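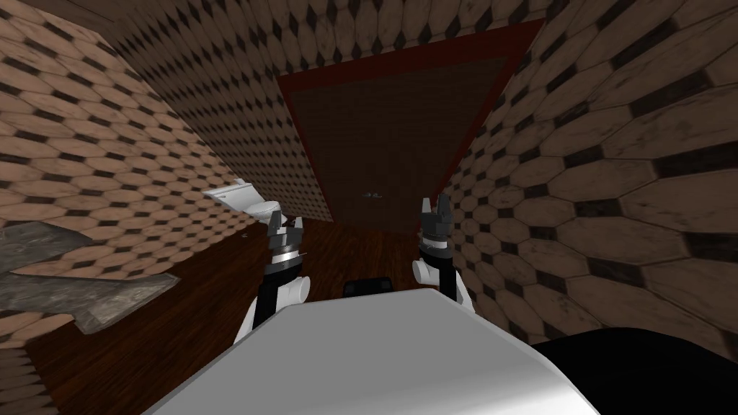
Amarasinghe

Grout first. Always grout first, then the tile face. Do it the other way and you wipe dirty grout water over tile you just cleaned, and then you do the whole wall twice. Ask me how I know.

What I use: baking soda, dish soap, warm water. Mix to a paste, thick like toothpaste. Old toothbrush. Leave it on 13 minutes while you do something else, then scrub short strokes and rinse with plain water. Change the rinse water more than you think you need to.

No vinegar on stone. None. It etches. Glazed ceramic can take a little but why risk it, the paste does fine.

Tiles with little dark inserts at the corners – go round those with a cotton swab. Gunk sits in the points. Dark pieces hide it till the light hits sideways.

Smudges that wont lift: damp cloth, bit of baking soda, rub in circles, stop before your arm falls off. If it's still there it may be worn glaze and no cleaner fixes that.

Doors. Wood ones, wipe with a barely damp rag and dry right after. Painted frames get the same but check the top edge, dust up there is thick as felt. I did the one at the Purkavgate house in June and went through 2 rags on the frame alone.

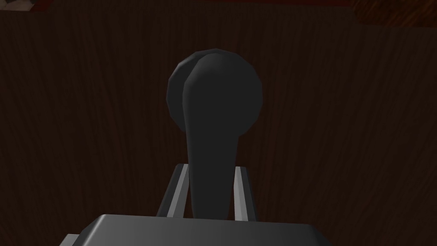 Kitchen drawers next. Pull everything out, and I mean everything, crumbs live in the back corners. Vacuum, wipe, let it dry before anything goes back. Sort by what you grab daily and what you grab at Thanksgiving. Dark grey utensils with a broad round head and a narrow stem are the ones I check twice – greasy film doesn't show on that color, so run a thumb down the stem and around the rim. Feels tacky, wash it again. Hot water, more soap than usual, and a soft brush where the head meets the stem.

Liners: cut them a hair small or they curl. Non-adhesive only. The sticky kind took me a whole afternoon to get off, with a hair dryer and a putty knife and some bad langauge.

Sponges go in the trash when they smell. Don't boil them, don't microwave them, just get a new one.

Oven racks soak overnight in the tub, on an old towel so you don't scratch it. More on ovens next time, mine is a disgrace right now.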